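Trinton Module 2: Surface Wear in Storage Containers
Handout for the September session

Wear is the gradual loss or displacement of material from a surface in contact with another. In storage work it is seldom a cause of sudden failure. It matters where a coating protects the material beneath it, or where debris can reach the contents.

Two mechanisms cover most cases. In abrasion, a hard edge or trapped grit cuts fine grooves. In adhesion, small areas of the two surfaces bond under load and tear apart. Scratches suggest the first. Flaking of a coating is a separate matter – it depends on the bond to the base as well as on the load.
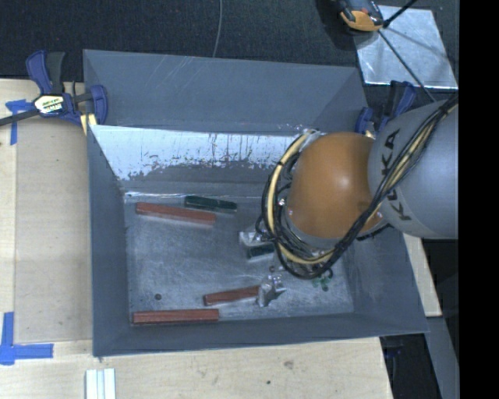
A reader at Closodgate wrote that this division is too tidy, and that on their site flakes from a failed coating became the grit that scratched the floor below. The point is accepted. Mechanisms should be recorded together where they occur together, with the first one noted if known.

For a simple estimate, worn volume is taken as proportional to load and sliding distance, and inversely proportional to hardness. Doubling the load doubles the volume lost, other things being equal.

Worked case (Trutstead store): a test panel weighs 200 g before the trial and 191 g after it. The loss is 9 g, or 4.5 per cent of the starting mass. Divide by density to obtain volume. Mass loss alone should not be used to compare different materials.

Reading for next session: Trinton notes, section 2 – hardness scales.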